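Vinder Bench Kit, Simulator Guide
Rev. 6/6/20, R. Lagman

## 4. Loading the practice room

The simulator ships with the same arm and gripper as the Vinder Bench Kit. Finish the sign-in steps in section 3 before you start.

1. Open Rurnov and choose **Rooms > Wekusdale**.
2. Set the arm speed to 9. The slider stops at 200, but the grid lessons are written for the low setting.
3. Press **Load**. Wait for the status bar to reach 100.
4. Switch to the overhead view. Check that the arm's green base is near the long edge of the table and that the gray pegboard is on the tabletop. The wooden box with the blue cubes belongs on the floor in the corner. Lesson 7 uses it. 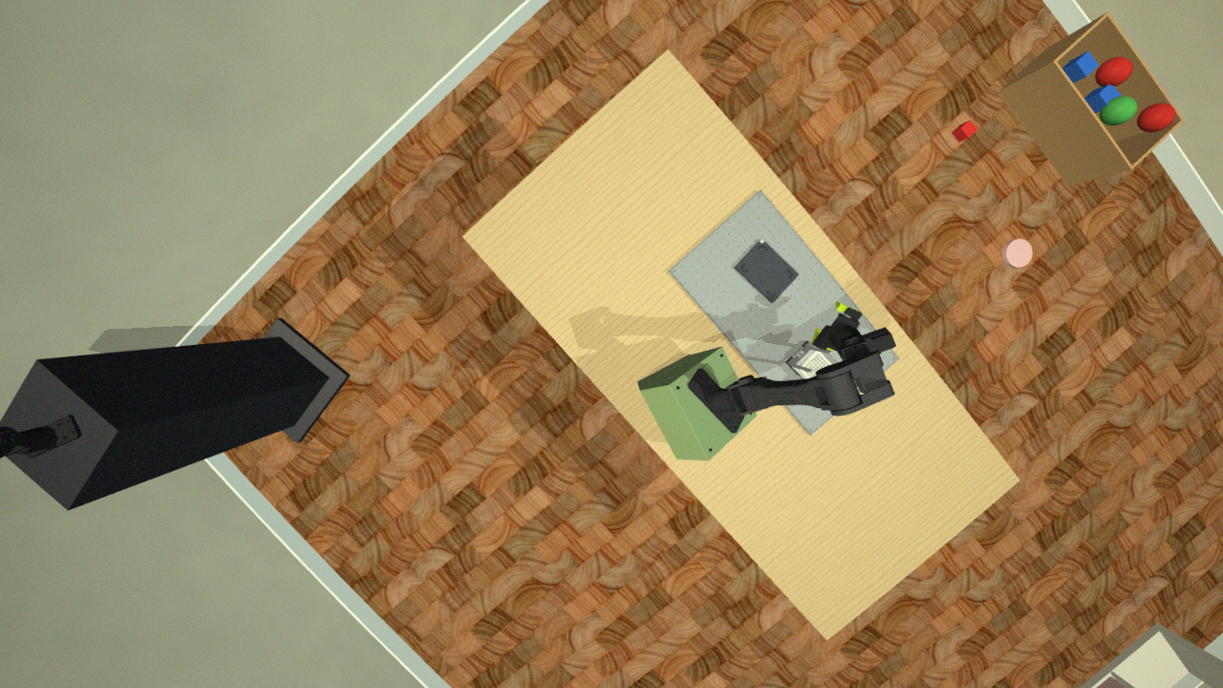
5. If the pegboard is missing, choose **Reset room** and load again.

**Note:** Loose items on the floor stay where they are when you reset the arm. Only **Reset room** puts them back.

## 5. Lining up on the grid part

1. Switch to the gripper view.
2. Open the fingers all the way with the **O** key.
3. Jog the arm until the white grid stands between the two green fingers. Use small steps for the last part of the move.
4. Look past the fingers for the holes in the pegboard. If the view is all one color, the gripper is too low. Raise it and try again. 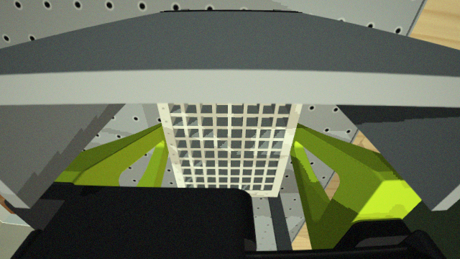

*Fig. 5-2. Gripper view, grid between the fingers.*

5. Press **C** to close. Let go of the key as soon as the force bar turns yellow.

**Caution:** Do not run a saved simulator path on the real arm until you have done the clearance check in section 8.

Melnychuk controllers need the July update for the **C** key to work. Send questions about older units to Virgilio Ambrosio at the service desk.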